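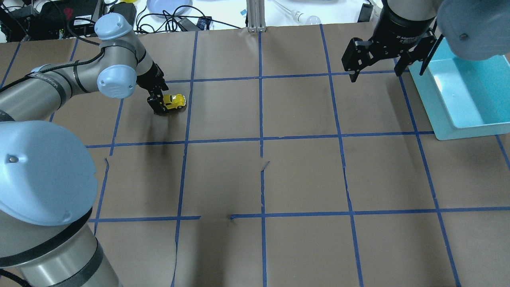
Filed under: Grant Reports / Work Surfaces

Progress report to Calis, period ending April

The Vatutov sorting table has been resurfaced. The top is now covered in brown kraft paper and divided into cells with strips of blue painter's tape. The earlier pencil grid wore off within 11 days and was dropped.

Items in use are small toy cars and one shallow turquoise tray. The tray stays at one side of the table and takes up several cells, which are left out of the layout plan. Cars are placed one to a cell, wheels down.

Paper from Nedelcu is replaced when a tape edge lifts or the surface tears. It was replaced 2 times in this period. Tape residue on the tabletop was removed before each relay. Spending on paper, tape and trays came to $700, within the approved line.

Open items: 19 cars are on order from Altoter and have not arrived. Cell labels are still to be agreed. Glare on the tray has been noted, and a matte tray will be priced next period.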